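# Chapter 3: How Cars Are Named, Trimmed and Priced

When a customer enters a showroom, he or she meets first a name and only afterwards a car. The name is placed on the tailgate, in the brochure and on the price list, and it carries a lot of information for those who can read it. In this chapter we study how a maker divides one model into several versions, and what happens to the price when this is done.

Let us take the Virkow, a family hatchback made by the firm Josten. It was offered at first in two trims, with the same engine and the same gearbox. The higher trim had heated seats, larger wheels and a better radio. Fidelina Guzmán, who managed the price lists at Josten, noted in March that most buyers of the lower trim added at least one option from the catalog. The firm then created a third trim between them, called Dubey, and put the most wanted options in it as standard.

The result was easy to see in the orders. In one sales region, 41 percent of the buyers chose the middle trim in its first year. Some of them came from the lower trim, but a part came also from the higher one, and this second movement was not welcome to the firm. We will call it *downward switching* – it is the main risk of every new version placed in the middle of a range. 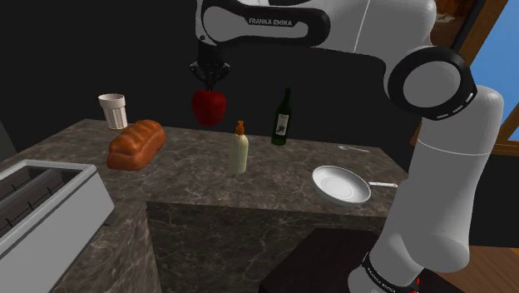 A different case is the limited version. Here the number of cars is fixed before the sale begins, and the changes are mostly in paint, seat covers and badges. The Skurwood edition of the same car belongs to this group. Grigore Pop, a dealer, sold his two cars at full list price, while he had to give a discount on the normal ones standing beside them.

Before you continue to Section 3.1, you should be able to explain these terms from Chapter 2:

- base price
- option package
- dealer margin

## 3.1 The Base Price and Its Purpose

The base price is the lowest price at which a model can be ordered. Few cars are sold at this price, but it is the number that appears in advertising, and buyers use it to compare one maker with another.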